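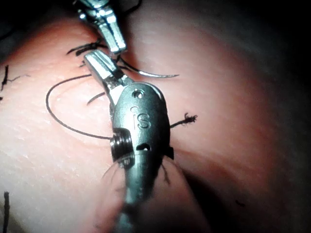 Moisturizer on a dry face — what goes on first, what goes on last

Talks > Skin > Speaker notes

Talks Notes Reviews Contact

Start. Say hi, thank Hashini Majumder for the invite and for the room at Matubbar. 55 minutes total, questions included. Phones fine, recording fine.

Who I am, keep it quick. Obaidul Kanagaratnam. Ran the skin counter at Hundau, now write reviews. Dry skin all my life. Cheeks worst, then sides of the nose. Not a doctor — say this early, say it again at the end. Eczema, cracks that bleed, anything that stings for days = go see someone.

Ask the room: who washes with hot water? Wait for hands. Then: lukewarm, please. Everybody groans, move on.

Order of things

Cleanser, light layer, cream, sunscreen in the morning. 4 steps, done. At night drop the sunscreen. People want toner in there — ok if you like it, I don't use one.

Damp skin. Biggest change for me by far. Pat with the towel, leave it a bit wet, cream goes on right away. I used to dry off, make coffee, wander back and wonder why my face was tight.

Glycerin first, then hyaluronic acid, one line each. They hold water. Then the heavier stuff, petrolatum, shea, slows the water leaving. Don't do the chemistry, lost the whole room with that last time at Hurkeo. If somebody asks, talk after.

How much? Two pea sizes for face, another for neck. Neck gets forgoten. Ears too.
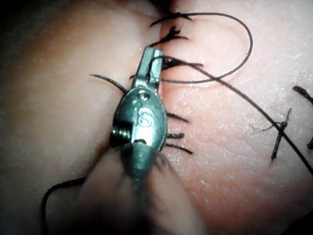 Checking your own skin for dry patches is mostly a lighting problem. Overhead bathroom bulb, you see nothing, you put on the same amount everywhere, flakes show up at lunch. Look: left half dim, hardly worth checking, right half lit up bright and there's your fine surface texture, little pale specks, a bit of sheen. Same with a cheek at the mirror. Go stand at a window, turn your head slowly, do both sides. Pause here, let them look.

Then touch. Back of the fingers, not the tips. Rough spots get a second thin layer. No scrubbing!! Flakes are not dirt.

The Hetach part

Someone will ask about Hetach, the balm in the tin. I bought it myself, say so. Used it 7 weeks, nights only. Liked: no perfume, stays put, nose stopped peeling by the second week. Didn't like: lid sticks, pillowcase got greasy, too much under makeup. Would buy again for winter, wouldn't in August.

Their day lotion — tried it, pilled under sunscreen every time. Rolled off in little crumbs. Maybe fine alone. Pass the tester around anyway, use the wooden sticks, no fingers in the tub.

New product rule. Small patch on the jaw, 2 nights, then the rest of the face. One new thing at a time or you wont know which one did it. Tell the story of the lemon mask, short version.

If running late skip the lip section, just say plain ointment and quit licking.

Questions. Likely ones —
Oil instead of cream? Over it, thin, my preference.
Expensive better? Not in my bathroom.
Humidifier? Yes, if you'll clean it.
Men's version? Same skin, read the back.

Repeat the not-a-doctor line. Handouts by the door, collect the testers before people leave.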